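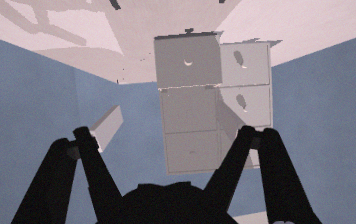
Vol. 3, No. 2

The Night Ferry to Ledstead
by Malsha Amarasinghe

Romaniuk had never seen the sea before, and now there was so much of it! She ran up to the top deck with her coat open and her hat in her fist.

"Is that Tramine?" she shouted.

"That's a cloud," said the cook – but he was laughing, and he gave her half his roll. 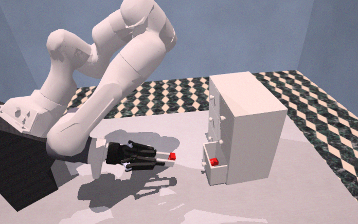

Morning

Gulls everywhere! The harbor came up pink and gold, bells going like mad, and there on the pier stood her aunt, waving a tablecloth with both arms.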